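Anyone else go to the Fisia open day at Latden?
Forum: Home Gadgets and Automation > Shows, Visits and Open Days

tumbledry
Went along on July 20, 2022, mostly because it was free and the bus goes past the door. The advert said they'd show "household laundry handling by robot". I was there for two hours and I'd say 6 minutes of that was laundry. The rest was a talk, a queue and a sandwich.
Did anybody see the afternoon session? I want to know if it got any better after I left.

Marlow_P
I was at the afternoon one. Longer talk, same sandwich. They did get through more clothes, to be fair to them. Jennylyn Ocampo ran the demo and she was good, she answered what she was asked and didn't wave her arms about. The bloke from Unlow who did the slides was another matter. He had "139 garments an hour" up on the screen and when somebody asked which garments he went on to the next slide.

tumbledry
Ha, we had that slide as well. Tea towels, I bet you. Anything is quick if it's flat and square.

greybeard_rob
You lot are hard to please. Five years ago these things couldn't find the edge of a towel. I thought the bedroom set-up was a decent idea, much closer to what a house looks like than the usual white table with one T-shirt on it.

Marlow_P
It was a decent idea. My problem is what they did with it. The arm had the T-shirts and the pillowcases. When it came to coats they went over to the hand-held gripper and a person did the moving. Fine, I know that's how they gather their training data, but the advert said "by robot" and half the room went home thinking they'd seen one fold a coat.

greybeard_rob
She said it was hand-held. Twice, in my session.

Marlow_P
She did. The advert didn't.

kettle_on
Is there a write-up anywhere? I had a ticket but couldn't get the morning off.

tumbledry
There's a piece in Agbayani, the club newsletter. Nestor Padilla wrote it and he's kinder than I'd be. I've copied the page across, so the page number has come with it.

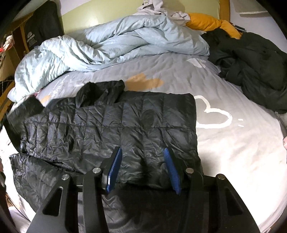 Page 6
The coats came last. A black quilted jacket lay spread on the sheet, with the blue finger pads open over it, and I asked Ms Ocampo why she had picked such an awkward thing. She said that people own awkward things. A puffer creases wherever it likes, and the shiny shell gives a camera very little to hold on to. I put it to her that a buyer would want to know when the machine could manage the job by itself. She would not give me a date. I thought better of her for it, though it leaves Fisia with a lot still to prove. N.P.

kettle_on
Thanks for that. Is that a comforter shoved up the top end? Looks like my son's room.

greybeard_rob
See, that's my point, it looks like a room. I'd sooner see a rumpled bed than another clean bench.

tumbledry
I'll give you the bed. I won't give you 139 an hour. Let them put that puffer in front of the arm, hands off, 100 goes, and print how many it gets right.

Marlow_P
And how long each one took.

greybeard_rob
They're back at Latden in October. Go and ask them.

tumbledry
I might. Is it still free?

Marlow_P
It's £6 this time, sandwich included.

tumbledry
Then they can definitely show me the coat.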